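Floor Coverings in Nilley Homes, Past and Present

Student project report
Omar Haddadin
Submitted 12/17/20

Introduction

My project looks at what people in Nilley have put on their floors, from the first cottages to the houses being built now. I chose it when my family was pulling up the carpet in our back bedroom and found two older floors underneath. One was sheet linoleum in a brown leaf pattern. Under that were bare boards with dark paint around the outside and none in the middle. I wanted to know why anyone would paint only the edges of a room.

My questions were:

What did people walk on in the oldest houses?
When did carpet start to cover the whole room?
Are people in Nilley keeping their carpet or getting rid of it?

How I did the work

I used three kinds of information. The first was the local history room at the library in Belby, which has building notes, shop catalogues and a few household account books. The second was a short survey that I handed out to neighbours and family friends. I got 19 surveys back. The third was a talk with the owner of Najjar Floors, a family shop on the Vistlow road that has sold carpet and vinyl for two generations.

The survey had six questions and fitted on one side of a page. I asked what was on the floor of each main room, how old it was, and whether the person would pick the same thing again. I did not ask for names.

The earliest floors

The oldest house in the Nilley notes is a stone cottage from 1830. Its kitchen floor was packed earth mixed with lime, and the front room had wide boards laid straight onto beams. The notes say the boards were scrubbed with sand. Sand was swept over the wood, left for a while, and then swept out the door with the dirt in it.

Rugs in these houses were mostly made at home. Rag rugs used strips of worn-out clothing pushed through sacking with a hook or a bent nail. One account book lists "sacking for mat" between candles and a bag of flour. A bought carpet was a costly thing and was usually kept for the front room, where visitors sat.

This is where I found the answer to the painted edges. Early carpets were woven in narrow strips and sewn together into a square. The square did not reach the walls, so people painted or stained the boards that showed. Nobody was going to see the middle of the floor, and paint cost money. Our back bedroom must have had a carpet square in it at some stage.

Linoleum

Linoleum came into kitchens and hallways first. It is made from linseed oil, cork or wood dust and a cloth backing. It could be wiped clean with a mop, which mattered a great deal in a house where people came in from the yard in their boots. The Belby catalogues show it in tile patterns, flowers and imitation wood grain. Some people bought just enough for a border and laid it around the carpet square in place of paint.

The catalogues also have advice on looking after it. Readers were told to wash it with plain soap, dry it well and never use soda, which would make it crack. My grandmother remembers hers being polished so often that the children slid on it in their socks and were told off.

Wall-to-wall carpet

Two changes made fitted carpet possible for ordinary families. One was tufting. In a woven carpet the pile is made on the loom together with the backing, which is slow. In a tufted carpet, rows of needles punch the yarn into a backing that is already made. The second change was synthetic fibre such as nylon, which was cheaper than wool and wore well.

The owner of Najjar Floors told me that when her parents opened the shop, most of their customers were covering good timber boards. People found the boards cold and noisy and thought of them as old-fashioned. Orange, olive and dark brown were popular colours. She kept a sample book from those years and let me look through it. The pile in some of the samples was longer than my finger.

She said colours got lighter over time. Beige took over, then grey. She also said people often choose a colour from a small square and are surprised by how pale it looks once it is down across a whole room. Her advice is to put the sample on the floor, near a window, and look at it again at night with the lamps on.

What a new carpet costs

I asked for a price to carpet one medium living room. A basic nylon carpet with underlay and fitting came to $1000. Taking up the old carpet and carting it away was $200 on top of that. Wool was dearer, and stairs are priced separately. I did not compare other shops, so these prices only show what one shop charges.

Results of the survey

Carpet was still the most common covering in bedrooms. Kitchens and laundries had tile, vinyl or timber and no carpet at all. Living rooms were the most mixed. The people who had carpet in the living room gave warmth and quiet as their main reasons. The people who had taken it out talked about dust, pets and stains. Pale grey came up a lot as a living room colour, mainly in the newer houses.

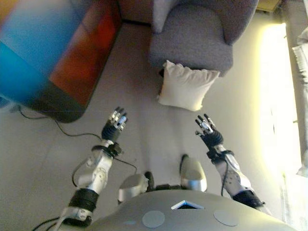

Problems with the project

My survey was small, and I gave it mostly to people living near us, where the houses are of a similar age. I should have handed some out on the Vistlow side of town, where there are more flats. Two people wrote "wood" when they may have meant laminate, and I had no way to check. The account books were also hard to read, and I skipped some pages.

What I found out

The first floors in Nilley were earth and scrubbed boards, with homemade rugs on top. Carpet squares and linoleum came next, and fitted carpet covered them both. Some families are now taking the carpet out again to get back to the boards, and we are one of them. My father has sanded the back bedroom, but the painted edge still shows as a darker band next to the wall. We have decided to leave it.

Sources

Belby library, local history room: building notes for Nilley, shop catalogues, household account books
Talk with the owner of Najjar Floors, Vistlow road
Household survey, written and collected by me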